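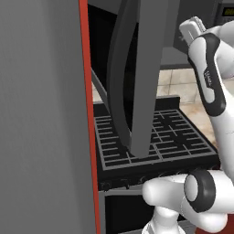

Seit Oktober backe ich unser Brot wieder selbst, und inzwischen hat sich ein Ablauf eingespielt, mit dem ich zufrieden bin. Ich schreibe ihn auf, weil Paula Surdu danach gefragt hat und ich ihn sonst wieder als Sprachnachricht schicken müsste.

Der Sauerteig steht im Kühlschrank und wird einmal in der Woche gefüttert, mit Roggenmehl Type 1150 und lauwarmem Wasser. Am Abend vor dem Backen setze ich den Vorteig an und lasse ihn abgedeckt in der Küche stehen. Im Winter hat er dort zu lange gebraucht, jetzt im Sommer ist er am Morgen fast schon zu weit.

Danach kommen Weizenmehl, Salz und Wasser dazu. Ich knete von Hand, etwa zehn Minuten. Der Teig ruht zwei Stunden und wird dazwischen zweimal gefaltet. Dann geht er für weitere 40 Minuten ins Gärkörbchen.

Gebacken wird im gusseisernen Topf, erst mit Deckel, dann ohne. Den Topf heize ich leer mit auf. Liviu Dobre legt seine Brote direkt aufs Blech und gießt Wasser in eine Schale darunter. Bei mir wurde die Kruste damit nie richtig gut.

Offen ist noch die Sache mit dem Mehl. Das aus der Mühle in Pestine nimmt deutlich mehr Wasser auf als das aus dem Supermarkt, und ich habe die Menge noch nicht sauber notiert. Beim nächsten Mal wiege ich alles ab und trage die Werte hier nach.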